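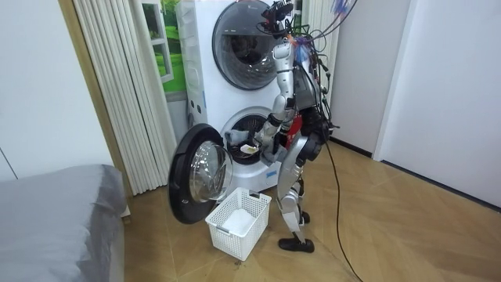 Irkstead Household Costs Group - Visits and Outings

Visit to the Pludodell open day, Kesgate
Jul 24, 2021

The leaflet promised "a frank look at how modern laundry products are made." I have been to enough open days to know that frank usually means a video and a tote bag. Pludodell gave us both. The video ran before the tour and the tote bag came after, and in between there were some things worth reporting, along with a good deal I would want to see in writing before I repeated it as fact.

Pludodell makes liquid and powder detergent, mostly for store labels. The plant is on the east side of Kesgate behind the feed mill, and the signs from the highway are poor. We went around the same block twice. Parking was free but a long walk from the door, and the shuttle mentioned in the leaflet did not appear while we were there.

After sign-in we were put into a group of 17 and issued hairnets and orange earplugs. The guide was pleasant and knew the filling lines well. On prices she knew less, or had been told to know less. When a member of our group asked what a bottle costs to make compared with what it sells for, the answer was that "many factors go into that." I am sure they do. I had hoped to hear one.

The powder side was the better half of the tour. You stand behind glass and look down on the mixing floor, and for once the guide stopped talking and let us watch. The smell is strong even through the glass, something between lemon and chalk, and it stayed in my jacket until the next morning. Filler came up. The guide said that powder contains some material that does no cleaning and is there to help it pour. She did not say how much. A sign on the wall gave the share of "active ingredients" for the premium line only, and there was no such sign for the store brands, which are what most of us buy.

Then came the dosing demonstration, which I had driven over for. Our group has argued for years that the lines inside the measuring cap are set too high. Pludodell's position is that the cap is right and that people overfill it. To make the point they had a table with two jars of gray water, one labeled "correct dose" and one labeled "half dose," and the correct dose jar was certainly clearer. But we were not shown them being prepared, and when I asked whether the water was hard or soft I was told "average." Kesgate water is hard as nails. If you live in Irkstead, where it is a good deal softer, those jars tell you very little about your own wash.

I also asked about cold washing. The company says its liquid works as well in cold water as in warm, and the poster in the hallway says it cleans 61 kinds of stain. I asked for the list and was told it would be emailed. It has not come. I would settle for grass, coffee and whatever it is that collars get.

The price comparison deserves a mention, if only as a warning. At the factory store the big box of powder is sold as a bargain next to the liquid, and the shelf card compares them "per load." Read the small print and the loads are not the same size. The powder is figured on a half-full drum and the liquid on a full one. Maybe there is a good reason for that. The cashier did not have it.

Lunch was a sandwich, a bag of chips and an apple in a hall named after Nyamweya, the company's first big customer. The coffee was fine. There was a sheet for written questions, and I put down three:

Where are the dose lines tested, and in what water?
Why is filler not shown on the store-brand boxes?
What happened to the refill station announced two years ago?

The refill station is a sore point. It was in the leaflet for this event, with a drawing, and at the plant there was an empty corner with tape on the floor. "Coming soon," said the card. The same card offered 568 loyalty points for signing up early, with no word on what a point is worth.

Would I send anyone else? If you have never been inside a plant like this, yes, go for the mixing floor and skip the video. Wear shoes you can stand in. Leave the checkbook at home, or at least do the arithmetic on the shelf cards before you load the trunk - I saw several people buy more powder than a family could use in a year, and it does cake if you keep it in a basement.

I came home and washed the jacket in cold with half a cap. It came out smelling of nothing, and the coffee spot on the cuff was gone. One jacket proves as much as two jars do, so I will be keeping notes through August. Members who want to do the same can pick up a tally sheet at the next meeting.

Search this site
Enter keywords
Go

Recent reports
Kesgate flea market: what the stall fees buy
Light bulbs by the case, are they cheaper?
A morning at the Irkstead water works
Store-brand dish soap, second round
Mattress fair: bring your own pillow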